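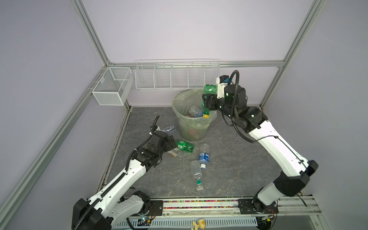 Item 1, trailhead and day shelter, Flukham Lookout track. Inspected before the summer season against the reserve's standard sheet. Shelter roof sheeting sound, fixings tight, gutter clear. Bin liners must be folded over the lip all the way round, as on the round bin with the pale green bag, so the rim of the bag stays put when the load goes in. Two liners at the lower car park had been knotted at one side and had slipped. Reset on the day. PASS with comment.

Item 2, boardwalk, Iltilum Swamp section. Decking checked for rot, lifted screws and loss of grip. Tostuvwood boards replaced in July show no cupping. Older hardwood boards between the second and third passing bays are soft at the joist line and deflect underfoot. Barricade tape fitted, load limit sign relocated to the approach. FAIL. Replace before reopening the bays.

Item 3, handrails and barriers at the lookout. Height and infill gaps within tolerance. Base plates on the eastern side have surface corrosion, no section loss. Wire brush and recoat. PASS with comment.

Item 4, track surface. Washout at the creek crossing is about 60 mm deep on the downhill edge. Water bar above it is full of silt and no longer sheds flow. Clear the bar first, then fill and compact. FAIL.

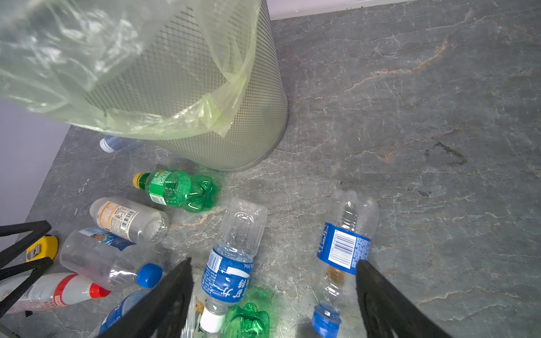
Item 5, overhanging limbs. Visual check from ground level only. One dead limb over the picnic tables, referred to the arborist. Tables taped off. HOLD.

Item 6, signage. Distance marker at Dong Saddle reads 2 km and matches the current map. Snake and cliff edge warnings legible. Emergency location plate missing from the saddle post, bolt holes intact. Order replacement. FAIL.

Item 7, toilets. Vent fan running, door latch stiff. Lubricate. PASS with comment.

Re-inspection of failed items due 19 Nov 2025.

Comments (3)

gumboot_walker
Is the whole swamp section shut or only the passing bays? Your sheet isn't clear.

Reserve office
Only the bays. The through route is open, single file, dogs on lead.

tarn99
The water bar has been full since winter. Please look at the one above it as well, same colour silt and same problem.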